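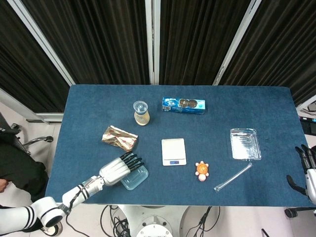 Kitchen > Gadgets > Tidying a worktop with hired help

Tips | Recipes | Repairs | Gadgets | Letters

The Catent is a two-armed tidying robot from Gostisen, hired by the month, and it will clear your table provided you clear most of it first. We had ours on trial through January. Some advice for anyone tempted.

Put a cloth down. Dark felt is best: things don't skid when nudged, and they will be nudged.

Space everything out. A hand's width between objects is plenty. Yes, by then you could have put them away yourself.

Lids on before you start. A sealed food box it manages nicely. A half-full bottle of anything milky I would move personally.

Clear plastic and glass are its weak spot. If a tray won't register, slip a sheet of coloured paper underneath and try again.

Bin the sweet wrappers first. Ours treated one with the care due to a family heirloom and spent 3 minutes on it.

Anything over 900 grams stays where it is, so weigh doubtful items on the kitchen scale.

Keep the cables behind the base and your feet out of them.

Hire is 60 a month, with delivery from the Puvisville depot thrown in. Buying outright is 2000, for which I would expect it to do the ironing. The Qudah add-on for cupboards wasn't ready in time for us, so our tins remain in their usual disgrace.

Contact us | Copyright Puvisville Household Pages | Back to top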